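Keeping a countertop basin tidy in a shared workroom?

Kartini Sembiring
Hello all, first post so be gentle! We've got one big open room at Trellholm with desks, office chairs and people milling about from 9 in the morning, and I've been put in charge of the wash corner. The same little blue bottle seems to travel everywhere. I find it by the desks, on the windowsill, once in my own bag (!), and hardly ever where people wash their hands. How do you get things to stay by the sink?

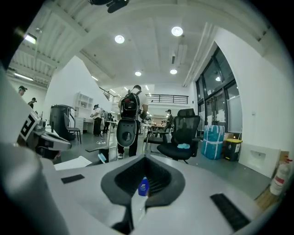
The blue bottle, out in the main room again

The basin is a white one sitting on a low wooden stand, with a black tap at the back. I don't want to drill anything or buy a great big cabinet. Any ideas?
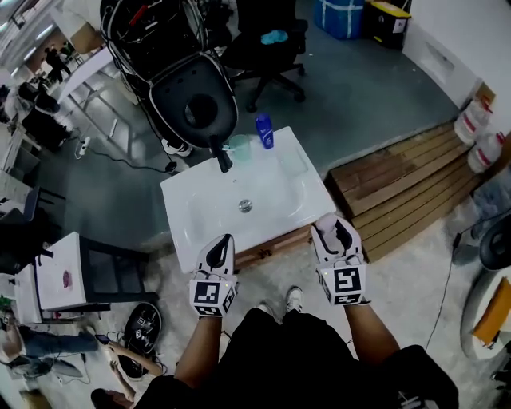

Our basin, with the cup and bottle along the back

Gilang Mandagi
I had this exact bother at our old place! Your back rim is already doing the job, so I'd keep the bottle to the right of the tap with the green cup and make that its home for good. Stick a bit of tape on the bottom of the bottle with SINK written on it (works better than you'd think). And get a second bottle for the desks, then people stop pinching the first one. Ours settled down after about 3 weeks. I'd also shift the cardboard box on the right, it'll go soggy if anyone splashes. The white jugs by the wall are fine where they are, I reckon, though I'd want them off the floor if it were me.

Hidayat
just get a tray

Kartini Sembiring
Thanks both! Tape is on, second bottle is on the shopping list. Hidayat, what size tray? The rim's quite narrow.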